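From: Tanveer Sandhu
To: Jodari users list
Date: 21 February 2020
Subject: Re: how slow is too slow when teleoperating?

Dougal Yule wrote:
> My scissors runs are painfully slow. Do you push the
> arms along or just let the whole thing take forever?
> I'm at 92 demos and want to hit 200 by July.

Hi Dougal! Slow is fine, jerky isn't. I spent ages on the instrument tray task (scissors, tweezers, the whole kit) and my worst demos were the ones where I hurried the second arm in.
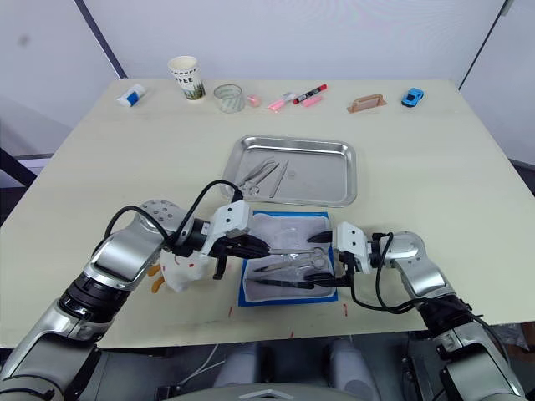
So now I bring one gripper in, stop, take a breath, then move the other. It feels silly but the replays look so much cleaner! Lindsay went through over 555 of our old runs and tossed nearly all the ones with a midair wobble.

Floppy stuff is another story. For folders I go by the wrist view and close the fingers a hair at a time, because plastic likes to slide on you.
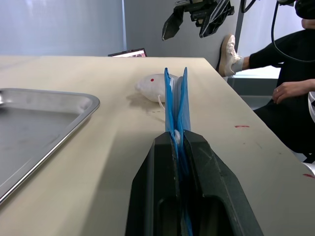
Also, check your Mallora gain setting before you blame your hands. Mine had been set way too high for weeks, ugh. Want me to send you my config?

Tanveer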